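Threads > Hardware > Naa Essien

Naa Essien
Notes on the Fiadzo handheld gripper kit after three weeks of bedding and clothing tasks at our Stidville site. Long thread, mostly fit, jaws and data. We paid for the kit at list price.

Config: two grippers, two wrist straps, charging dock, carry case. $1185 for the pair from Drerevar. Recording software is included for the first year. I haven't been given a renewal price.

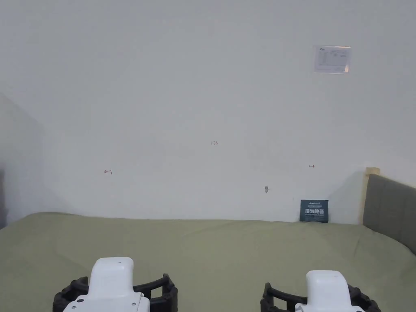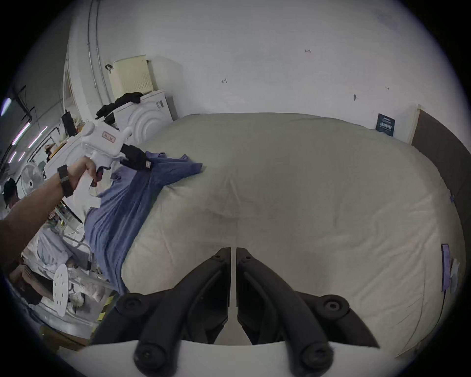
Bed station. First: both grippers open over the sheet. Second: a shirt corner held in the jaws.

Jaws first. The pads are curved and ribbed, and they spread wider than the body when open. On a flat sheet you can come in from above and close on a fold without pushing the fabric ahead of you. On a tightly fitted mattress cover there's less to grab and you have to start at a wrinkle.

Shirts are the better match. Pinch a corner, lift, bring the second gripper in under the opposite hem. Thin cotton holds well. Slick linings creep out of the pads if you pull sideways. Keep the pull in line with the tool.

Trigger travel is long, pistol style, with a light spring. Good for control in the last part of the close. It's tiring over a full session. Kwesi Bonsu has smaller hands than I do and ended up holding it with two fingers on the trigger, which the manual says not to do.

Strap: use it. The tool is front heavy and the strap takes some of that off the grip. The buckle supplied with ours slipped, so we replaced both straps with plain hook-and-loop. Drerevar sent new ones later. The new ones are fine.

Battery, measured with both units recording: 52 minutes from full. The sales page quotes a longer figure for one unit with the preview off. Plan around the shorter one. Recharge on the dock takes longer than a lunch break.

Tracking. It wants texture. A plain white wall behind a plain bedspread is close to the worst case, and we lost position on slow sweeps across the middle of the bed. Putting a book upright against the wall helped. So did a few marks on the wall itself, though small ones did less than I expected.

Lost position shows up as a short freeze and then a jump in the log. The software flags the jump and leaves the freeze alone. If you train on this data, filter for both. Our script checks for zero motion while the trigger value is changing.

Sync between left and right is good. We tapped the two bodies together at the start of each take and compared the spikes. Worst offset was 9 ms, across all of April.

Calibration is the weak part. You repeat it whenever a pad is changed, and the routine gives you pass or fail with no number. We had 3 fails in a row on the right unit and a pass on the fourth try with nothing changed. I asked support for the threshold and didn't get one.

Compared with the older Drollby set we used last year: Drollby has the shorter trigger and a battery you can swap. Fiadzo has the better pads and much cleaner timing. For cloth I'd take the pads. For rigid items on a table I'd stay with Drollby.

Spare pads are sold only in sets of two pairs. Order a set with the kit. Ours showed wear at the tips first, and grip on thin fabric dropped before anything looked wrong.

Would I buy it again: for cloth work, yes, with spare pads and a second dock. I'd want the calibration number exposed before ordering more than one pair.

Filter script goes up once Kwesi has cleaned out our site paths. Questions on pads or timing, reply under the relevant post and I'll get to them in the evening.

© Naa Essien | Contact | Back to top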